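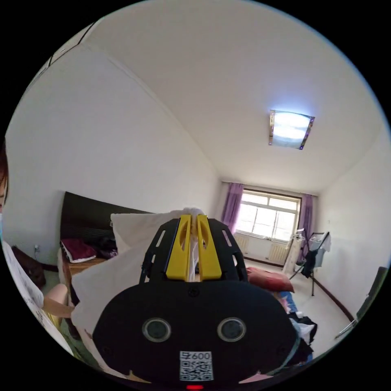

Figure 1. White cloth in the gripper, pillow and headboard behind.

Ordering Monthly Comics from Pull List Data: A Small Store Study
Final project report, Retail Operations

Summary

Comic stores order most new issues well before they arrive, and in most cases the copies can't be returned. A store that orders too many carries dead stock into the back issue bins. A store that orders too few loses the sale and sometimes the reader. This project tested whether the pull list (the record of titles that customers have asked the store to hold for them) can be used to set order quantities more accurately than the method in use at Gastier, a single-location comics store. The pull list method gave an order within two copies of final sales for 79 percent of the issues in the test set. The store's existing method did so for 70 percent. Most of the gain came from mid-list titles in the middle of a run. The method did worse than the existing one on first issues and on anything with variant covers.

1. Background

A monthly comic has a short sales life. Most copies sell in the first days on the rack, and after the next issue comes in, sales of the previous one drop to almost nothing. The order for an issue has to be placed before the store knows how the two issues ahead of it have sold. An error in the order is therefore usually repeated at least once before it can be corrected.

Orders at Gastier are placed by the owner, who goes through the monthly catalog with the last order form next to it. The usual rule is to repeat the last quantity, cut it slightly if copies are left on the rack, and raise it slightly if the title sold out. We call this the carry-forward method in the rest of the report. It's simple and quick, and for a stable title it works well. Its weakness is that it reacts late. A sellout also hides how many more copies could have been sold.

Pull list customers are different from rack customers in a way that matters here. They commit before the issue arrives, and they tend to add or drop a title before the rack numbers show any change. If a drop in pulls comes ahead of a drop in rack sales, the pull list can serve as an early signal.

2. Data

The store gave us six months of records, exported from its inventory program, Celtadik. The export has one row per issue and holds the title, issue number, quantity ordered, quantity received, quantity pulled, quantity sold from the rack, and the date of the last sale. Customer names were removed by the store before we received the file. Prices were left in but weren't used except for the cost figures in section 5.

Several kinds of rows were taken out before the analysis:

Collected editions and graphic novels, which can be reordered at any time.
Reprints and second printings.
Issues received late or in a short shipment.
Issues where the pulled and sold totals added up to more than the quantity received.

The last group was larger than expected. Celtadik lets the clerk ring up a pulled copy either through the customer's file or as a normal rack sale. When the second is done, the copy is counted twice, once as pulled and once as sold. We could spot the cases where the total went over the quantity received, but the same error in a slow title would stay hidden. The rack sales in the data are likely a little too high for that reason.

Title changes were another problem. When a series is relaunched with a new first issue, Celtadik treats it as a new title with no history. We linked relaunches to the earlier series by hand where the creative team and the lead character stayed the same. 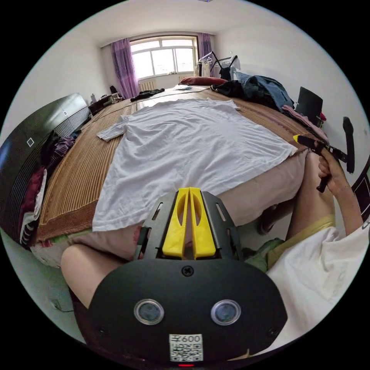
After cleaning, the remaining rows were split by time. The earlier part was used to fit the method and the later part to test it. A random split would've been wrong for this purpose, as it would allow the method to learn from issues that had not yet been published when the order was due.

3. Method

The pull list method works in three steps.

First, the number of committed copies is read from the pull list on the order date. A small share of pulled copies is never picked up, so this number is multiplied by the store's pickup rate. The pickup rate was worked out for the store as a whole. We tried working it out per title, but most titles have too few pulls for a stable value.

Second, rack demand is estimated from the rack sales of the most recent issue with complete sales. If that issue sold out, its rack sales are a lower limit on demand, and a correction is needed. We used the date of the last sale. An issue that sold its last copy on the first day is given a larger correction than one that sold its last copy just before the next issue came in. The correction was taken from the sales curves of issues of similar size that did not sell out.

Third, the rack estimate is adjusted by the change in pulls between that issue and the order date. If pulls have gone down, the rack estimate is moved down by the same proportion, with a limit on how far it can move in a single month. The limit was put in after early runs gave very large swings for titles with only a few pulls, where one customer dropping a book looked like a collapse in demand.

The order quantity is the sum of the committed copies and the adjusted rack estimate, rounded up. All of this can be done in a spreadsheet, and we kept it that way on purpose – the store has no one on staff who would maintain a program. 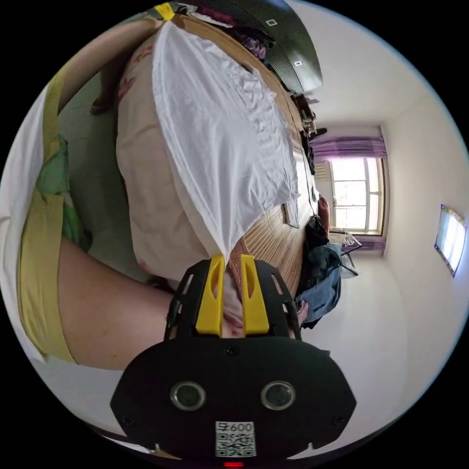

Bernadette Texier
Retail Operations, project section

4. Results

An order was scored as accurate if it came within two copies of final sales in either direction. For issues that sold out under the store's actual order, the corrected demand figure was used in place of final sales. Both methods were scored against the same figures.

Over the full test set, the carry-forward method was accurate for 70 percent of issues and the pull list method for 79 percent. The overall figure hides clear differences between groups of titles.

Top sellers. Little difference. These titles have high and steady numbers, and the owner watches them closely. Both methods missed by more than two copies fairly often, but as a share of the order the errors were small.

Mid-list ongoing series. The largest gain. These are titles past their opening issues with a modest group of regular readers. Decline is the normal pattern, and the pull list method followed it about one order earlier.

Low sellers. No useful difference. When an order is only a few copies, almost any method lands within the limit. A tighter limit would be needed to compare the methods on this group.

First issues. The pull list method did worse. Few customers add a title before seeing it, so the committed number is low and there is no rack history to use. The owner's judgment, which takes in the writer, the artist and how much customers are talking about the book, was clearly better.

Variant covers. Not usable. Customers who collect covers buy more than one copy of the same issue, and the records don't tell which cover was sold.

The mini-series Stetodwood shows how the method behaves. Its first issue sold out and the owner raised the order for the ones that followed. Pulls went up after the first issue and then dropped off before the third. The carry-forward method kept the higher number through the rest of the series. The pull list method cut the order for the fourth issue, which matched the rack sales more closely. It also cut the final issue, and that was an error, as some readers who had skipped the middle came back for the ending.

5. Cost of errors

Accuracy in copies isn't the same as profit. An unsold copy costs the store its wholesale price less whatever it later brings as a back issue. A missed sale costs the margin on that copy. With typical discount terms the two are close in size for a cover-price sale, so equal weighting is acceptable as a first step. If unsold copies end up in the bargain box, as many at Gastier do, overordering is the more expensive error of the two and a slightly lower order would be justified.

We did not put a cost on losing a customer who finds a title sold out too often. The store considers this a real cost and we have no data on it.
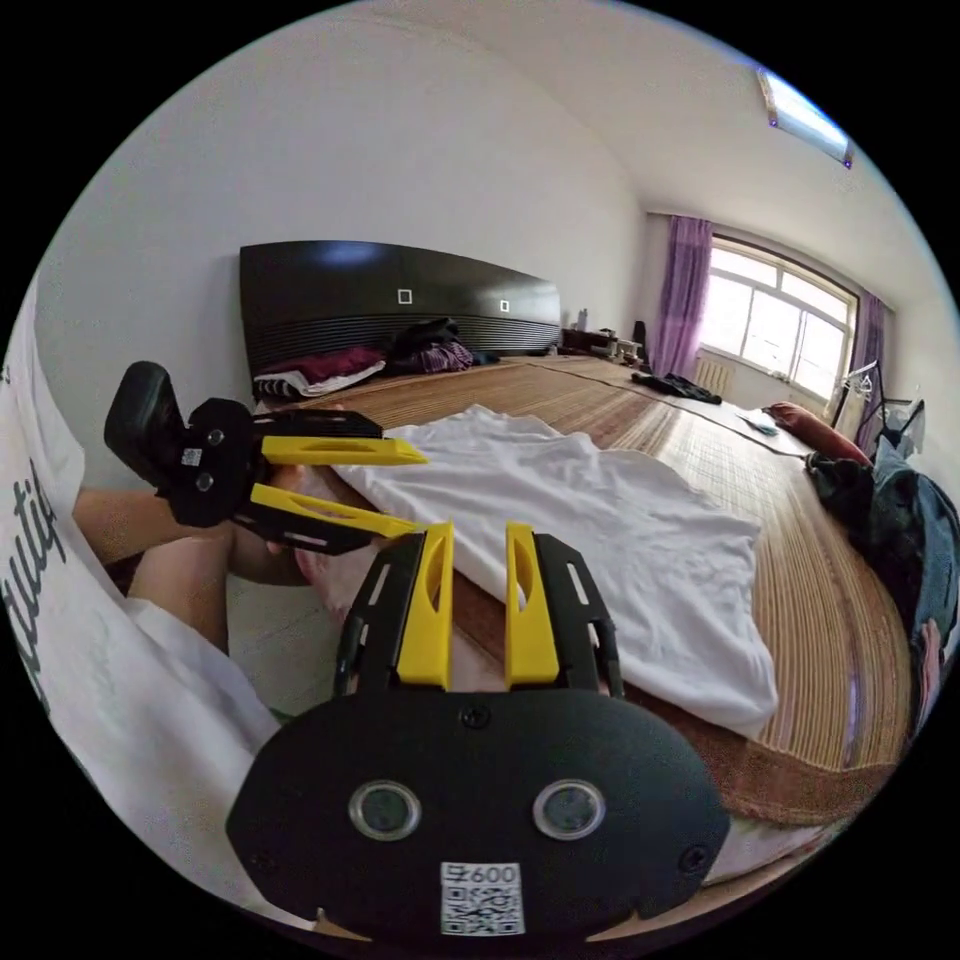
Figure 2. Two grippers, one of them raised in the left hand.

6. Limitations

The study covers one store and a short period. The test months include November, when customers buy ahead for gifts, and rack sales in that month may not be typical. The demand correction for sellouts rests on a small set of similar issues and could be off by a copy or more. The double counting described in section 2 affects both methods, but possibly not to the same degree.

There is also an effect we could not separate out. The owner already looks at the pull list when placing orders, in an informal way. The carry-forward orders in our comparison were generated by the written rule, and what the owner really ordered was sometimes better than the rule.

7. Recommendations

Use the pull list method for ongoing series from the fourth issue on. Keep setting first issues and variant covers by judgment. For the second and third issues, work out both numbers and order between them.

Ring up pulled copies through the customer file every time. This will do more for the quality of the data than any change in the formula.

Record sellout dates on the order form, so that the person ordering can see whether a title ran out early or late.

Review the pickup rate twice a year. Customers who haven't collected their books for a long period should be contacted or taken off the list – their pulls inflate the committed number for every title they follow.

8. Further work

The next step would be to run the method alongside the owner's real orders for a longer period and compare the two month by month. A second store with a different mix of titles would help to show whether the limit on monthly movement has to be set separately for each store. The Bauerfeind sheet, our name for the order spreadsheet used in this project, has been left with Gastier along with a page of instructions. The column for variant covers is there but isn't connected to anything yet.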